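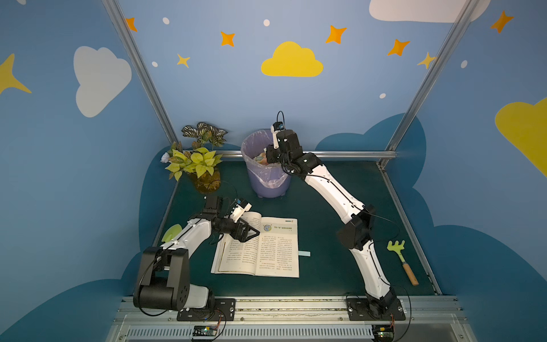
How to run a two-arm tabletop demo at an open day

Diễm Lã and I ran the tabletop station at the Findley open day in February, and I've been telling everyone who will listen how much fun it was. A few people asked how we set it up, so these are the steps we followed, plus the things we'd change.

What you need

Two small arms with parallel grippers and wrist cameras, a table with a rail along the front edge, and a box of household stuff. Ours are bolted to the front rail, one at each corner, so both can reach the middle of the table. You also want one person driving and one person talking. Don't try to do both (I did, for one session, and lost my place constantly).

1. Dress the table

Put in things people know from home. We used a book, a small lined trash bin, a plant in a vase and a toy rake. Big items go at the back, flat ones in the center. We painted our walls sky blue with clouds and stars, and kids walked straight over to it!

2. Pick one hard job and one easy job

The hard job was the open book: bring the left gripper down over the left page and try to turn it. Paper is wonderful for this — everyone has done it a thousand times and never thought about it. The easy job was the bin. Drop in a few crumpled scraps of paper before the doors open so visitors get the idea right away.

3. Check the cables

Move each arm through its full reach, slowly, and watch the wrist camera cable the whole way. Leave a loose loop at the wrist. If it pulls tight anywhere, stop and reroute it.

4. Set a slow speed

We ran at 40 percent. Si-eun Kong from Ristel wanted to go faster and we tried it before opening, but slow looked better and gave us time to talk.

5. Run short sessions

Seven minutes each, then a reset. Park the idle arm up and back, with its gripper clear of the book. Let the crowd choose which job comes next, and tell them when a try fails. They loved the failed ones, and one boy asked to see the same page again and again.

6. Reset properly

Flatten the book, check the bin bag is still folded over the rim, and put the rake back at the side. We marked the book's spot with small bits of tape for next time, after nudging it out of reach twice.

Bring spare paper. We packed 50 sheets for the bin and wished we had more.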